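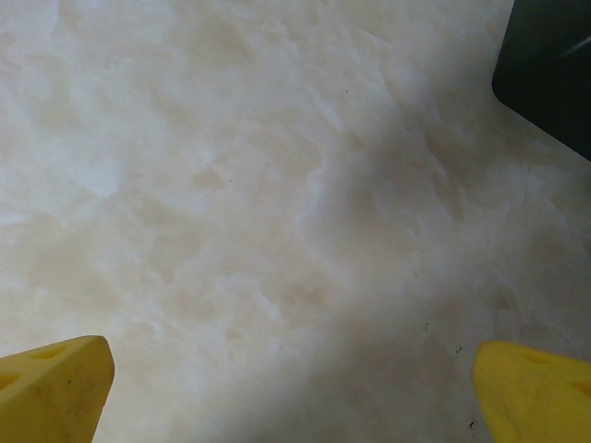

December, 14.20. Geltska gripper kit, trial unit, second session. D. Radulović on the arm, me on the log.

Fitted the wrist camera bracket from the kit in place of ours. Four screws, one of them short of thread. Dosov say a longer one is in the post.

Open/close cycling: 401 cycles at default speed, no faults logged. Repeated at the slow setting, 156 cycles, one timeout on opening. Cleared by re-homing. Could not provoke it again.

Wide-open pose checked in the camera view. Both yellow finger tips stay in view at the bottom corners, which the Dervishi software wants for its self-check. Fingers show light grey scuffs on the faces. Wipe with a dry cloth before the next run and see what comes off.

Mottled cream surface is a fair test for the background routine. Shadow towards the lower right is soft-edged and the default threshold may take it for an object. Try 19 instead of the default. Small dark specks to be ignored by size filter, value not yet chosen.

Price quoted by Gemamton is 1229 for the kit with one pair of fingers. Spare pair not included. Dušan to ask whether the flat-tipped fingers are the same money.

Left to do: grip force against the spring gauge, cable strain at full wrist turn, timeout log to Dosov.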